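Section 8. Folding and Putting Away Bath Linen in Guest Bedrooms

8.1 Purpose of this section

This section sets out the method for folding bath linen on the bed in rooms that have no folding table. It applies to all bedrooms in the Plava and Tlapale houses. Staff who work only in the laundry room should follow Section 6.

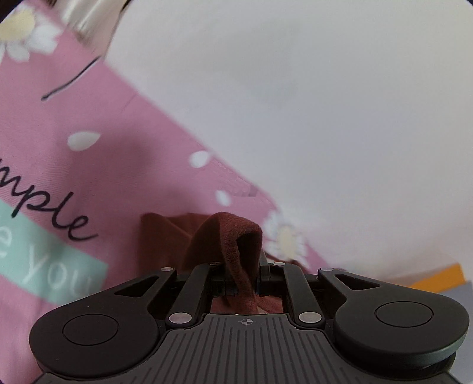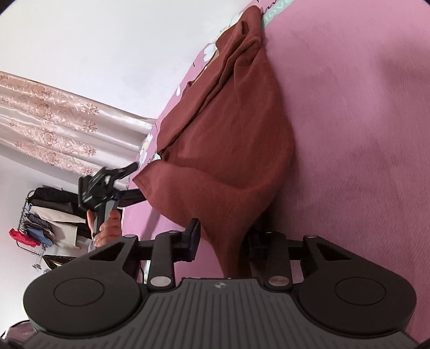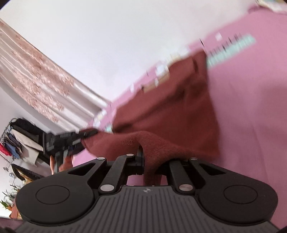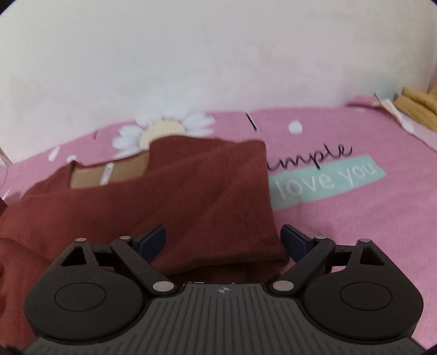
Figures 8-1 to 8-4. Reddish-brown to dark red cloth and pink printed bed covering (8-1, 8-2 and 8-4), bedroom.

8.2 Before you begin

Bath linen is folded on a made bed, on top of the sheet. The bed must be fully made up and the sheet pulled flat before any linen is placed on it. A creased sheet will pass its creases to thin items, and it is difficult to judge a straight edge against a surface that is not level.

You will need:

The dry linen for the room, in one basket
The room card
A clean pillowcase, for carrying finished items
A lint brush

Check each item by hand at the hem and at the centre. The hem is the last part to dry. Any item that feels cool or heavy at the hem must go back on the rack for a further period and must not be folded.

CAUTION: Do not fold deep-coloured towels on a white or cream sheet until they have been through the wash at least eight times. Dark red, rust and brown towelling may leave loose fibre and, if there is any damp in the pile, colour. Patterned and pink sheets are also to be checked after use.

8.3 Folding a bath towel

1. Take the towel by the middle of one long edge, lift it clear of the bed and let it hang. Allow the weight of the cloth to pull out any twist.

2. Shake the towel once, away from the face and away from the wall. Towelling sheds lint when shaken and this should fall on the floor, where it can be swept up at the end.

3. Lay the towel on the sheet with the label side facing down. Smooth it from the centre to the corners with a flat hand. Do not drag the towel across the sheet, as this pulls the sheet out of line and raises the loops of the pile.

4. Bring the two short edges together. The corners should meet. If they do not, open the towel and repeat step 3.

5. Fold one third of the width towards the centre, then lay the remaining third over it. Both long sides should now be closed.

6. Fold in half once more. Turn the towel so that the rounded fold faces you.

7. Press lightly along the fold. Do not press hard enough to flatten the pile.

Note: A towel with a raised or woven word in the cloth is folded so that the word lies inside. Lettering left on the outside wears more quickly on the shelf.

Note: Large bath sheets may be folded by two persons. One holds the fold while the other brings up the loose end. Both should stand on the same side of the bed.

8.4 Correcting a poor fold

A towel that bunches in the middle has usually been folded before it was laid flat. Open it completely. Pulling at one corner of a bunched towel will stretch the hem and will not remove the bunching.

If one end is thicker than the other, hold the thin end still and ease the upper layer back towards it. If this does not correct the fold, begin again at step 3.

8.5 Clothing left with the bath linen

Garments are sometimes dried on the same rack as the towels and brought in with them. These should be sorted before folding begins. Place them at the foot of the bed and fold them last, with buttons fastened and sleeves turned in. They are not to be stacked under towels.

Garments belonging to a guest must be entered on the room card and returned on the same shift. Where the owner is not known, the item is to be handed to Lorna Sison at the linen office, Room 118, with the room number pinned to it.

8.6 Putting away

1. Stack finished towels by size, the largest at the bottom, with all rounded folds facing the same way.

2. Slide the stack into the clean pillowcase if it is to be carried along a corridor. Stacks for use in the same room may be carried by hand.

3. Place the stack at the back of the shelf and bring the existing towels forward, so that the older linen is used first.

4. Go over the sheet with the lint brush, working from the head of the bed to the foot.

5. Straighten the curtain if it has been moved for light, and return the clothes rack to its place.

CAUTION: Do not stack linen against an outside wall. In the Tlapale house this applies in particular to Room 202, where the shelf must be kept clear at the back.

8.7 Care of the towelling

Towels in dark colours are washed separately for the first month of use. Fabric softener is not to be used. It coats the loops and the towel will no longer take up water properly. Tumble dry on the middle setting or hang on the rack with space between items.

Any towel with pulled loops should be set aside. Loops are cut level with scissors and never pulled through. Towels with a torn hem go to Wilfredo Saludo for mending. The general stock is renewed each February, and requests for replacement sets of 80 should reach Yareli Rosales before the order is placed.

Section revised 9th November. Section 9, Blankets and Quilts, follows.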